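Flavlow grip fault

The Flavlow grip fault is a failure seen in two-finger hand-held grippers used to record handling tasks for robot training. The fingers close, the tool reports a good grip, and the object slips or gets crushed anyway. First written up at the Clandton workshop in May, in a short note by Nabila El-Sayed. Also called "false close" in older notes, though that name covers other faults too.

Cause

Each finger position is read by a small sensor in the housing. In the Flavlow tool the sensor zero drifts after long use. Drift of 3 mm is enough. The software then believes the fingers are closer together than they really are, or further apart, depending on wich way it went. Rigid objects hide the problem, more or less. Thin-walled plastic does not: it bends, and a bad reading looks just like a soft squeeze.

Clear containers make it worse. Bright reflections on the lid and sides can upset the camera tracking, so there is no second source to check the finger reading against. Two-gripper work is the hardest case. One tool holds the near end, the other comes down on the far end, and if their zeros disagree the container twists between them.
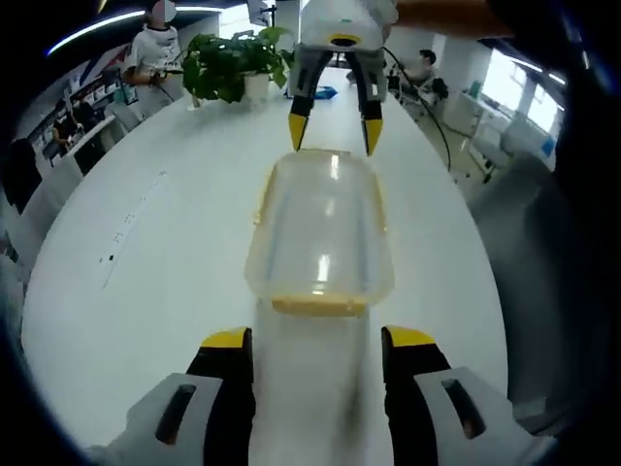

Dalia Abdel Rahman disagreed with the two-gripper part, writing in reply to the Clandton note that the twist shows up with freshly zeroed tools as well, and that a clock mismatch between the left and right recordings would explain most of it. She asked for the raw logs. Only part of them were released.

Kutthorpe incident

Best known case. At Kutthorpe a batch of 200 recordings was used for training before anyone checked the zeros. The robot arm trained on it closed too far on a food tub and cracked it, and a piece of the lid hit an operator's hand. Minor cut. Work stopped for five days. On review 40 of the recordings had bad finger readings, the rest passed. The report is dated 19 July 2024.

Detection and fixes

Usual check is the Abdelaziz test: close the fingers on a gauge block, read the value, open, repeat. If the readings do not match the block, re-zero and throw out everything back to the last good check. Some sites only re-zero and keep the data, a practice the Kutthorpe report advises against.

Later Flavlow firmware asks for a zero check at power-on. It can be skipped. Drift during a long session is still not caught, and worn finger tips give a simliar error that re-zeroing hides for a while.

See also: gripper calibration, sensor drift, time sync in paired recordings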